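Why Does the Beach Keep Changing? Tides for Kids

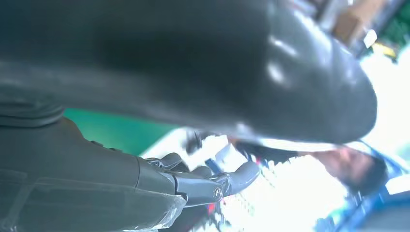 What is a tide?

A tide is the sea slowly rising up the shore and then slowly dropping back down again. Most beaches get two high tides and two low tides in about a day.

So if you went to the beach after breakfast and there was tons of sand, then came back after lunch and your spot was underwater, nothing weird happened. Just the tide. Sorry about your sandcastle.

OK but who is moving all that water?

Mostly the moon! The moon pulls on the Earth. It's called gravity, same stuff that pulls you back down when you jump. The moon's pull makes the ocean bulge out a little on the side facing the moon. And there's another bulge on the opposite side of the Earth too. (Yes, both sides. Grownups get confused by this one as well.)

Then the Earth spins. Your beach spins with it. When your beach goes through a bulge, high tide. Between the bulges, low tide. Round and round.

The sun pulls too, but it's so far away that it counts for less.

Why isn't it at the same time every day?

Because the moon is moving around us while we spin. Your beach has to spin a little extra to catch up with it. So high tide comes almost an hour later each day. That's why there are tide tables. Always look before you go, or get a grownup to look.

Big tides and little tides

When the sun and moon line up, at new moon and full moon, they pull together. Water comes up extra high and goes out extra low. These are called spring tides. Silly name, they happen all year, not just in April.

When the moon looks like a half moon, the sun and moon pull in diffrent directions. Then the tides are smaller. Those are neap tides. Neap rhymes with sheep.

Best tides for exploring = spring tides. More beach shows up. Stuff you never normally get to see.

Who lives in the in-between part?

The bit of shore that gets covered and uncovered is called the intertidal zone. Tough place to live! Soaked, then dried out, then soaked, then some gull wants to eat you.

Barnacles. Look like tiny volcanoes glued to the rocks. They are glued. They shut a little door when the water leaves and open it again when it comes back, then kick food in with their feathery legs.

Periwinkles. Small snails. They seal themselves up to stay damp inside.

Crabs. Hide under rocks and seaweed. If you lift a rock, put it back gently the same way up. That's somebody's roof.

Seaweed. Some kinds have little bubbles full of air so they float up toward the light when the water's in. When the tide is out they flop over everything and keep it wet and cool underneath. Very handy if you're a crab.

Anemones. Blobs of jelly at low tide. Flowers (sort of) at high tide. Don't poke.

A walk you can try

We do ours at Lotthorpe. From the lot it's 15 minutes through the woods on the Drenum trail, then you pop out on the rocks. Wear old sneakers, not flip-flops, the rocks are slimy. Start before low tide, so the water is still going out while you explore. When it turns around, you turn around.

Aidan Ó Conaill leads the kids walk there and takes 11 kids at a time, ages 8 and up. His rule is one hand free, always, for grabbing on. Good rule. Bring water and a snack and a towel you don't care about.

If you can't get to Lotthorpe, Inham has a sandy beach. Flatter, easier with little brothers and sisters. Not so many tide pools though.

Try this: the stick test

You need a stick and a grownup and a watch.

Go when the tide is coming in. Push the stick into the sand right where the waves reach. Go up the beach a bit and wait. Check every few minutes. Is the stick in the water yet? How deep? On a flat beach the water creeps in fast. On a steep beach it takes longer to cover the same amount of sand, even tho it's rising just as much.

Draw what you see. Put the time next to each drawing.

Stay safe

Never turn your back on the waves. Stay where your grownup can see you. Don't walk out to a sandbar or a rock that the tide could cut off. The water can fill in behind you, and it's sneaky about it.

Words to know

Gravity: the pull between things. Big things pull more.
Intertidal zone: the shore between high tide and low tide.
Spring tide: extra big tide.
Neap tide: smaller tide.
Tide pool: water left behind in the rocks when the sea goes out.

Next time: where does sand come from?? (Some of it is fish poop. Really.)

Updated January 2024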